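Trivau Robotics Forum > Student Teams > Pouring task, spills and scoring

skunk_arm_2
Posting for the Lillville team. We're doing the pour event with rice: bowl in, wooden cup out, score is grains landed minus a penalty for spill. Wrist cam only, that's the rule this year. Using the Skunduseck controller, mostly stock. 257 runs logged since April and the spill is still killing us. Tilt starts fine, then it all lets go at once. 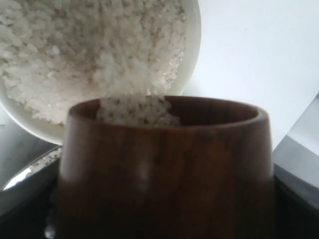 mid pour, wrist cam. stray grains on the metal rim left of the cup

Anybody got a tilt curve that works with a wide bowl? Ours is linear, i know, i know.

gravelpit
Linear is your problem. Go fast to the angle where stuff starts moving, then crawl. We did 160 runs like that, spill dropped a lot after the first evening.

tomato_bus
Disagree. Crawling makes it dribble down the outside of the bowl. Wide lip = you want one commited pour and a quick tip back. Also how full are you loading that bowl?? looks like a ton of rice for one cup

skunk_arm_2
Full. Rules say source has to start full. Unless I read it wrong

tomato_bus
Section 4, "source vessel filled to team's declared level." Declared. You pick it.

skunk_arm_2
oh no

gravelpit
lol. Still say crawl.

hexnut88
Different question, what are you doing for rim detection? We switched to the Khattak edge filter and it keeps losing the cup when the wood gets shiny. Dark sides, bright middle, it decides the bright part is its own object.

skunk_arm_2
Same trouble here. Look at the middle of the cup in this one, way more orange than the sides. Also a little white spot under the rim on the right, filter loves that spot. The bowl of sand on the left it finds every time, thin silver rim, no drama.
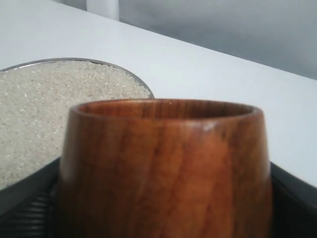

Things we tried for glare

1. Lower exposure. Helped the front of the cup, wrecked the inside, couldn't tell wall from fill.
2. Masking anything over a brightness cutoff. Works untill the rice goes in, then it masks the rice.
3. Fitting an oval to the rim and ignoring the body completly. Best so far. Needs 659 ms a frame on our board tho, too slow to close the loop during the pour.

hexnut88
Number 3 but only run it before the pour. The cup isn't moving. Lock the oval, then just watch inside it.

gravelpit
^ this. No reason to refit every frame.

tomato_bus
Unless the arm drifts. Ours does. Refit at the start and once at half tilt, cheap insurance.

skunk_arm_2
ok trying lock + one refit. Next headache is knowing when to stop. Fill check is dumb right now, compares brightness inside the oval against an empty cup. But white rice in the cup with more white rice right behind it, and the oval leaks over the back rim a few pixels and says full when it isnt.
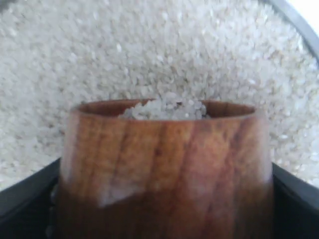 So I'm thinking shrink the oval by a bit and only read the middle. Downside, rice piles up in the center first so middle-only will read full early, edges still low. Coach wants a scale under the cup. Rules say no scale.

hexnut88
Read a ring instead of the middle. Inner wall is dark brown, rice is white, so when the dark band thins out you're close. Threshold on band width, forget brightness.

gravelpit
Ring is good. Needs decent focus on the rim though, check that first.

tomato_bus
or put something dark behind the cup and stop fighting it

skunk_arm_2
Layout's fixed, can't. Going with the ring. Best score so far is 879, will post again when we have a batch with the lower bowl level and both tilt curves. gravelpit's first, then tomato's.

tomato_bus
wrong order but fine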